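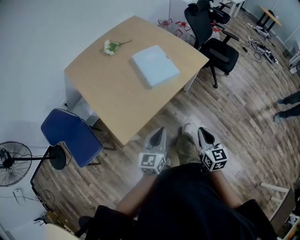
Layout and Surface Use of a Shared Desk Bay
Project report, Interior Planning 2
Meriem El-Sayed
Mayrhofer Building, Sendale

Summary

The report covers one shared desk bay in the Mayrhofer Building. The work had two parts: a log of what was left on the desk at the end of each session, and a trial of a revised layout with fixed zones for objects, seating and cables. The log contains 188 entries. The main result is that most items left behind ended up on the right half of the desk, where the next user needed space to write. The revised layout moved the drop zone to the left and kept a strip of floor clear along the wall. It reduced the number of complaints about legroom but did little for the cables.

1. Background

The bay is used by students from several courses. It has no assigned owner and no booking system. Users bring in what they need, and part of it stays. Before the project, the only rule was a printed note asking people to leave the desk tidy, and the word "tidy" was read in different ways. Some users stacked everything in one corner. Others spread their things along the back edge so that the front was free.

The brief from the course was to improve the bay without buying furniture. Drilling into the walls was not allowed, and the desk had to stay within reach of the existing wall socket. These limits ruled out shelves, a wall-mounted cable channel and a second desk, all of which were in the first draft of the proposal.

2. Description of the bay

The bay is 3,000 mm wide. The desk has a light wooden top with a slightly curved front edge and white side panels in place of legs. The top is 750 mm above the floor. The panel on the left stands near the wall, so the space between the two is hard to reach with a broom and tends to collect dust.

Seating is mixed. A chair with a blue fabric seat and backrest is kept at the left of the desk. Black mesh office chairs are kept on the far side. The nearer mesh chair has a five-star base, and this takes up more floor than the seat suggests. When a mesh chair is turned, its armrests and base sweep through the area that people use to walk past.

A black standing fan with a round grilled head is placed to the left, beyond the blue chair. The wall socket is on this side too. Loose black cables run along the floor near the wall, and a cardboard box stands in the same corner. Two translucent plastic containers with red fittings are kept between the desk and the nearer mesh chair, close to a white column.

The left side of the bay therefore has the power, the fan, the cables, one chair and the box. The right side has more floor but also more moving furniture.

3. Method

3.1 Log

Users filled in a sheet at the end of a session. For each item left on the desk, they entered a short name, the half of the desk it was on, and whether it lay flat or stood up. One item was one entry. Items left on chairs or on the floor were entered in a separate column and are not part of the 188 entries.

The sheet was changed once. The first version asked for the exact position on a grid, and most users skipped it. The second version had only left and right, and the entries from the first version were converted to match. An item lying across the middle line was assigned to the half that held the larger part of it.

3.2 Floor check

The floor was checked with all chairs pushed in and again with one mesh chair pulled out to a normal sitting position. The narrowest point of the walkway was marked with tape each time. The tape was left in place during the trial so that users could see the line.

3.3 Layout trial

The revised layout was drawn in Faverex and printed at a small scale. The print was kept at the bay. Users were asked to return the furniture to the positions on the drawing, but they were free to move it during a session.

4. Results of the log

The entries fall into four groups.

Flat items. These are boxes, folders, closed laptops and paper. They were the largest group. They were mostly left right of center, in the position where they had last been used. Flat items are easy to ignore because they do not block the view across the desk, and several were logged in the same place session after session.

Small decorative items. Flowers were logged more than once, either as a loose bouquet or in a cup. These were mostly placed near the left end of the desk. No user reported them as a problem. Long stems were mentioned in two comments, both times in connection with sleeves.

Standing items. Bottles, mugs and a desk lamp belong here. They were spread evenly over both halves.

Small loose items. Pens, adapters and clips were probably under-reported. The desk was often found with more of them on it than the sheet showed.

The difference between the halves is explained by the way people sit. Most users face the desk from the front and work slightly left of the middle. What they finish with is pushed to the right. Left-handed users were not recorded separately, and the log cannot show whether they do the opposite.

5. Results of the floor check

With all chairs pushed in, the walkway was wide enough for one person carrying a bag. With a mesh chair pulled out, it was not. The two containers by the column made the difference, as the chair could not be pushed any farther to that side. Moving the containers behind the line of the column gave back 200 mm.

On the left, the limiting object was the fan. The base of the fan and the base of the blue chair compete for the same area. Turning the blue chair so that its backrest faces the desk at an angle helps a little when someone enters from that side, but the seat cannot then be used without moving it first.

The cardboard box was not in anyone's way. It does cover part of the cable run, and on one occasion a plug was found under it.

6. Revised layout

The following positions were set for the trial.

Drop zone: left end of the desk, near the side panel. Anything that stays on the desk after a session goes in this zone.

Work zone: center and right. Left clear at the end of each session.

Blue chair: left of the desk, backrest angled toward it. Treated as a visitor seat only.

Mesh chairs: far side, pushed in, armrests parallel to the desk edge.

Containers: behind the line of the column.

Fan: left wall, cord on the wall side.

Cables: gathered along the wall with reusable ties. No cable to cross the area under the desk.

Cardboard box: moved away from the socket and emptied at the end of the term.

The drop zone was originally planned for the right end, because this is where items were already being left. It was changed after the first few sessions. People kept placing things in the middle of the right half and treated the whole of it as the drop zone. The left end has the side panel and the wall close to it, and users seem to accept it more readily as an edge.

7. Results of the trial

The work zone was clear at the end of most sessions. Where it was not, the item was usually flat. Two users commented that they had not seen the item at all, which matches the log.

The mesh chairs were returned to their positions less often than expected. The drawing showed them from above, and several users read it as showing the chairs turned the other way. An arrow was added to the second print, and this solved the problem for the nearer chair. The farther chair is partly hidden behind the other one from most positions in the bay, and people forgot about it.

The containers stayed where they were put. They have no use during a normal session, so there was no reason to move them.

The cable ties were removed within days. Each user who needed the socket opened the bundle, plugged in and left the bundle open. A fixed channel would work better but is not allowed in the building. A heavier cable cover laid on the floor was considered. The sample from Pratness was too tall for the gap beside the side panel and was sent back.

Comments about legroom dropped off after the change. Comments about the fan did not. The fan is either too close or too far away depending on the user, and no fixed position met both demands.

8. Sources of error

The log depends on users filling in a sheet about their own leftovers. Some will have cleaned up more carefully than usual because the sheet was there. Sessions late in the evening are thinly covered.

The two versions of the sheet were merged, and a few entries near the middle line may have been put in the wrong half. The effect on the left-right result is small.

The floor check used one chair position only. A user who leans back needs more room, and the tape line does not account for that.

The trial ran in one bay. The other bays on the floor have their sockets on the right, and the left-hand drop zone should be tested again before it is copied there.

9. Further work

A tray with a low rim could mark the drop zone without drilling or gluing. It should be shallow enough for a folder to overhang the rim without sliding. The log should be repeated with a column for handedness. For the cables, the next step is a short extension lead fixed to the underside of the desk top, if the building office agrees to clamps. A request has been sent, with a sketch of the clamp position on the left panel.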